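ピペットチップの詰め替え、本当に節約になってる?
掲示板トップ > 実験室の道具と片づけ > 消耗品

1 名前:soukoban
11月25日(月)
うちの研究室、12月からチップは袋入りのバルク品を買って、空いたラックに手で詰め直す方針になるそうです。ラック入りを買うのは贅沢だと。正直、疑っています。誰か人件費まで入れて計算した人いますか。

2 名前:kanten_plate
計算するまでもなく安いでしょう。うちは学生実習用は全部詰め替えです。慣れれば手は勝手に動きます。

3 名前:soukoban
>>2
その「慣れれば」が怪しいんですよ。慣れるまでの時間は誰が払うのか。あと、詰めたあとオートクレーブにかけて乾かす時間も、安いと言う人はたいてい数えていない。

4 名前:Yensuk出戻り
Yensukの詰め替え用トレイを使ったことがあります。ラックに重ねて一気に落とすやつ。カタログでは簡単そうでしたが、毎回何本か斜めに引っかかって、結局指で直しました。手袋を替える回数が増えただけ。

5 名前:kanten_plate
>>4
それは箱とラックの組み合わせが合っていないだけでは。うちはCaturaの箱で揃えていて、引っかかったことはほとんどないです。

6 名前:Yensuk出戻り
>>5
箱を揃えるために箱を買うなら、節約の話はどこへ行ったんですか。

7 名前:mokume
横から失礼します。詰め替えより先に、使いかけの箱をどうするか決めたほうがいいと思います。うちの作業台は木の天板で、緑のラックの箱を左に置くのが習慣なんですが、残り二本になっても誰も片づけない。新しい箱を開けたほうが早いからです。

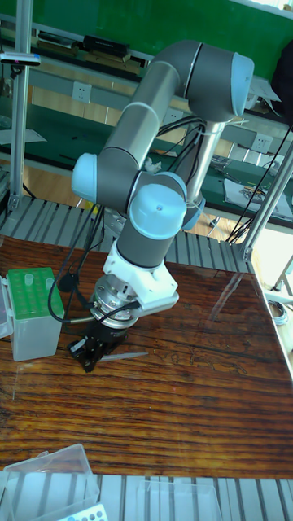

で、そういう箱が棚の奥にたまって、月末にまとめて捨てる。袋で買おうがラックで買おうが、この捨てる分を見ないで単価だけ比べても意味がないのでは、というのが私の意見です。

8 名前:kanten_plate
>>7
残り二本の箱なら、別の箱に移して使い切ればいいだけですよね。

9 名前:mokume
>>8
一度ふたを開けて台に出ていたチップを、滅菌済みの箱に混ぜるんですか? 私は嫌です。培養をやっている人に聞いてみてください。

10 名前:kanten_plate
培養用は分けてます。電気泳動に載せるだけのチップまで滅菌にこだわるのは、さすがに儀式だと思う。

11 名前:P_Kartha
Parvathi Karthaです。以前Bornauの分析室で消耗品の発注を担当していました。そのとき一度だけ真面目に記録を取りました。袋入り2000本を詰めるのに、私ともう一人で午後がほぼ消えました。二人とも初心者ではありません。そのあと滅菌と乾燥。浮いた金額は覚えていますが、二人分の午後と釣り合うとは思えませんでした。
ただし、空箱を捨てる量は確かに減りました。そこは認めます。

12 名前:soukoban
>>11
こういう話が聞きたかった。ちなみに128穴とか、変則的なラックの詰め替えは経験ありますか。別の部屋からもらった箱がなぜか混ざっていて困っています。

13 名前:P_Kartha
>>12
ありません。もらい物の箱は混ぜずに返すのがいいと思います。

14 名前:Yensuk出戻り
Hollutovの詰め替えカートリッジはどうなんでしょう。ラックの板ごと差し替える方式の。宣伝では空箱のごみが激減とあるけど、差し替えた板のほうは普通に捨てるわけで、どこまで本当なのか。

15 名前:kanten_plate
>>14
それは使ってます。便利です。値段は袋とラック入りの中間。

16 名前:mokume
>>15
中間というのは、一本あたりで計算した値段ですか? それとも箱の値段を見た印象ですか。

17 名前:kanten_plate
印象です。明日、伝票を見てきます。

18 名前:soukoban
お願いします。私のほうは、とりあえず十箱だけ詰めて時間を計ることにしました。ふたの開け閉めとテープ貼りも込みで。方針を決めた本人にも一箱やってもらうつもりです。

19 名前:mokume
計るなら、落としたチップの数も書いておいてください。床のはもちろん、台の上に転がったやつも。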